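How I Fold and Roll Small Towels So They Stay Put

I've been rolling my small towels for years now, ever since we moved to the house on Rorneck Lane with the one skinny bathroom shelf. Flat stacks kept toppling over every time I pulled one from the middle (and I always want the one in the middle!). Rolls don't do that. You can see every color at a glance, and a guest can grab one without wrecking the whole arrangement.

My friend Godelieve Van Loon taught me the basic roll one Saturday, and I've fiddled with it since. It works on washcloths, hand towels and those little terry squares that come in a rainbow pack.

What you need

A clear table at waist height. A low-sided bin, so you can reach in from above. Your towels, completely dry. That's the whole list, although I usually have a cup of coffee going too.

Step 1: Shake and flatten

Give each towel one good snap and lay it down. Smooth it from the middle out to the corners with the flat of your hand. If the edges have gone wavy in the dryer, tug the two opposite corners at the same time and they'll come back most of the way. I used to skip this and all my rolls had a fat end and a thin end, like a carrot.

Step 2: Make your first fold

For a plain roll, fold the towel in thirds the long way. For a roll with a tucked end, which is the one I like for the guest bathroom, start with a triangle. Bring one corner across to the opposite one and line up the edges as well as you can. Thin cloths are easier for this than thick ones, so practice on a thin one first.

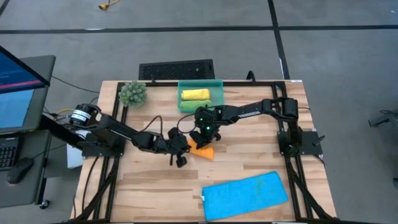 Once you've got your triangle, turn the long side toward you and fold both side points in until they meet in the middle. Now you have something like an open envelope. Square up the sides, because any wobble at this stage gets bigger as you roll.

Step 3: Roll it up

Start at the straight side and roll away from you. Keep the first couple of turns really snug, then relax a bit. When you reach the last point, tuck it into the fold with your thumb and give it a little pat. The plain thirds roll has nothing to tuck, so set it seam side down and let its neighbors hold it shut.

Step 4: Deal with the thick ones

Terry takes more patience. The loops grab each other, and if you drop the towel on the table in a heap you'll spend ages picking it apart. I hold mine up by the top edge first and let it hang for a second, then lower it so the bottom lands before the rest.

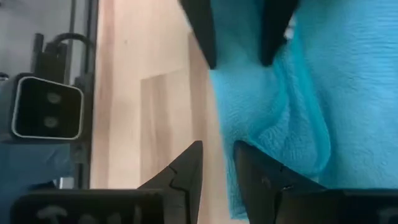

Turquoise terry towel with a deep crease down its folds.

If a crease won't come out, run your palm along it a few times before you fold. My thickest towels are 600 weight and I've given up on triangles for those. Thirds, roll, done.

Step 5: Fill the bin

Lay the rolls on their sides, all going the same direction, starting at the back. I put yellow behind green just because I like it that way. My brother-in-law Clem Harawira stands his on end in a tall basket, and that's fine too if the basket is packed tight enough to hold them up.

Leave a little slack in the bin. You want to be able to get your fingers around a roll without dragging its neighbor out with it.

Fixing a roll that pops open

Usually the start was too loose. Unroll it all the way, flatten it again and make the first turn tighter. If it still springs open, try folding in half before you roll, so you end up with something shorter and chunkier. I do that with my oldest washcloths, which have gone stiff and have opinions about everything.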